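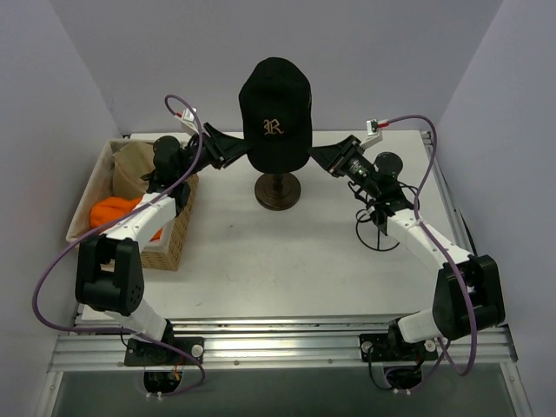 The R cap on its stand, February 2023

So the hats finally have somewhere to live! I've been promising myself this since we moved in, and today I made a cup of tea, put the radio on and dragged the whole heap out of the hall closet (plus the two that had been hanging off the back of the bathroom door, which I'd stopped seeing altogether).

The black one with the R got first turn. It's my favorite and it always has been, with that fancy old-newspaper kind of lettering in gold or tan over the brim. Kimie says it looks like the top of a diploma. I've had it since the summer I worked with Driss and I wore it nearly every day, and then it spent a whole winter squashed under the ski bag and I felt terrible about it. I steamed it over the kettle last night and stuffed it with a dish towel, and I'm pretty pleased with how the crown stands up now.

The stand came from Solange. She was clearing out her mother's place and had a box of these dark brown wooden ones, and she wanted nothing for them except that I come and get them. Lovely turned base with rings in it, like ripples. I'd been looking at the ones from Bimora online and they wanted 262 for a set - for hat stands! - so I drove over the same afternoon before she could change her mind.

Still to do: the straw one, which needs a new band, and the green wool thing Jérémie gave me that sheds on everything. I might give that one back to him. He keeps asking if I wear it and I keep saying it's too warm out, and it's February, so I don't think that's going to work much longer.

I want the shelf in the bedroom up before Thierry visits in May. He has the good drill. Then again, if he has the good drill, maybe the shelf can wait until he's here and he can put it up himself. I'll text him tomorrow and see what he says.

Must wash the dish towel, it smells like hat.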